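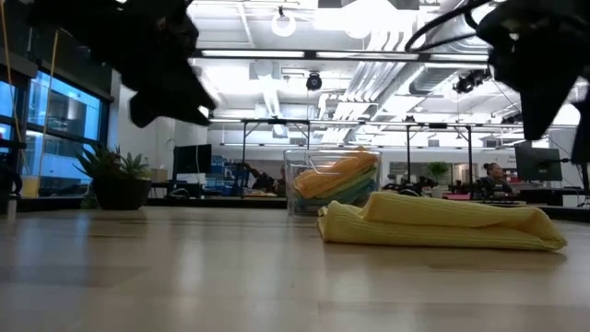

Skalitero cloth folding: data card

Skalitero is a set of 1,034 recorded folding runs made at Lonov, where small cleaning cloths used to be folded and boxed by hand all day. Each run covers one cloth, such as the yellow ribbed one on the table, and ends with it going into a clear container with the folded ones. Of the 1,034 runs, 920 are marked as complete. The rest are kept, with a short note on what went wrong.

Changes to the job

Folding took up most of a shift before June. Staff now load the cloths, check the stacks and refold anything crooked. Two people moved to the packing desk at Renden. Hours and pay stayed the same. Several of the staff say they stand less but find the checking dull, so the checking turn is now kept to the morning.

Known gaps

Thick towels are not covered. Wet cloths were left out. Staff notes are in German only.

Contact: Corina Mösli, Lonov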